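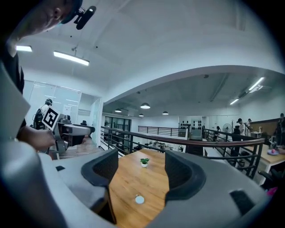

A public library system should publish the wait time for every held title, by branch, and should publish it as a distribution. Most publish a single number, and the number is usually the queue length. The Fustdale system, where I have borrowed books for most of my adult life, shows something like "4 holds on 1 copy" and leaves the reader to do the arithmetic.

The arithmetic is not hard, but the inputs are missing. A loan period of three weeks sets an upper bound on each turn only if books come back on time and renewals are blocked once a hold exists. Fustdale blocks renewals. It dropped overdue fines, a decision I support, and it has never said what that did to return times. Transit between branches adds days. The hold shelf adds up to seven more whenever a patron doesn't come in.

Su-bin Yoon, who ran circulation at the Durno branch until December, kept her own log of this. It covers 1,866 filled holds. In 713 of them the book spent longer in transit and on the hold shelf than it spent with the previous borrower. In 211 the item sat out its full shelf period, went unclaimed, and moved to the next person in line. None of that is visible in the catalog. A patron who is fourth in line can wait five weeks or fourteen, and the screen reads the same either way.

The usual objection is that patrons will be confused by a range. I don't find this convincing. People read weather forecasts and delivery windows. "Half of readers in this position waited under six weeks; nine in ten waited under eleven" is a plain sentence, and the system already stores every timestamp needed to produce it.

A better objection is that old waits are a poor guide to new ones. A title that wins a prize behaves differently in its first month than in its second year. This is true, and it argues for grouping titles by age and number of copies before computing anything. Large print should be its own group. So should book club sets, which leave in a block and come back in a block.

The stronger reason to publish is what the figures would do to purchasing. Fustdale buys an extra copy when the ratio of holds to copies passes a fixed threshold. The ratio treats a copy in Durno and a copy at the Olaniyan Street branch as equal, although the courier visits one daily and the other twice a week. A second van run might shorten more waits than another forty hardcovers would — I can't say for certain, and neither can the library until it looks at time instead of counts.

The cost is one scheduled query and one line of text on the catalog page. The current catalog contract is up for renewal next year, and the requirement should be written into it before the bids go out.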